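The Well at Prosavthorpe

Everyone in Prosavthorpe said the well granted wishes, and everyone who said it had a tea towel to sell you.

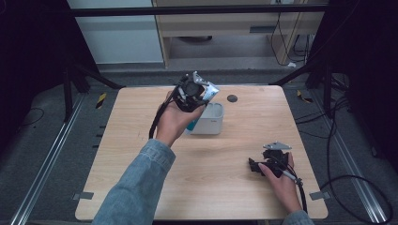 It had worked for Erick Nzioka, they told her at the bus stop, and it had worked for his sister, and it would work for Letay too if she stopped pulling that face.

Letay did not stop pulling it. She had moved up from Harnton in February for the cheap rent, and in that time she had heard that the well cured warts, found lost rings, brought back husbands and, in one case, saw off a husband who had come back. Nothing about the drains in Chapel Row, which had been bad since before she signed the lease.

"What did Erick wish for?" she asked.

"He won't say," said Yabsira Negash. "It spoils it."

"So how do you know he got it?"

Yabsira looked at her with pity and got on the bus.

There was a sign beside the well now, paid for by Skustden, the water firm. It said the shaft was 54 feet deep and that pilgrims had been coming to it for centuries. Letay had looked for the pilgrims in the library. She found a vicar who fell in and a long quarrel over a goat. The first mention of wishes was in a hotel leaflet, and the hotel had been owned by a man called Vasylenko, who also owned the well.

She told Svyatoslav Stelmakh this across his shop counter, with the leaflet copied and folded in her bag in case he argued.

"Vasylenko, yes," he said. "My grandmother cleaned for him. Terrible man. He made the whole thing up one wet summer."

"You knew?"

"We all know." He gave her the change. "You want a bag for that?"

She did not want a bag. She walked home the long way, annoyed, past the allotments and up the lane. She had been ready for people who believed in it. She had a good speech for them.

There was a woman at the well when she came round the corner, Eyerusalem Woldemariam from number 90, in her slippers, holding the rail. Letay would have gone back, but the gravel had given her away.

"Have you got a coin?" said Eyerusalem. "I came out without my purse."

"You know a hotel made it up."

"I know, love. Have you got one?"

Letay had ten pence and a button. She handed over the ten pence. Eyerusalem shut her eyes, and her lips moved for quite a long time — longer than you would need for a ring or a wart — and then she let go. They both listened. It was a very ordinary splash.

"Is it your son?" Letay asked. She had seen the ambulance.

"It spoils it," said Eyerusalem.

They walked down together, slowly on account of the slippers. At the gate of number 90 Eyerusalem said she would pay back the ten pence, and Letay said not to be daft. She still thought it was nonsense. She lay awake until past two, going over the leaflet in her head, and listening for a car.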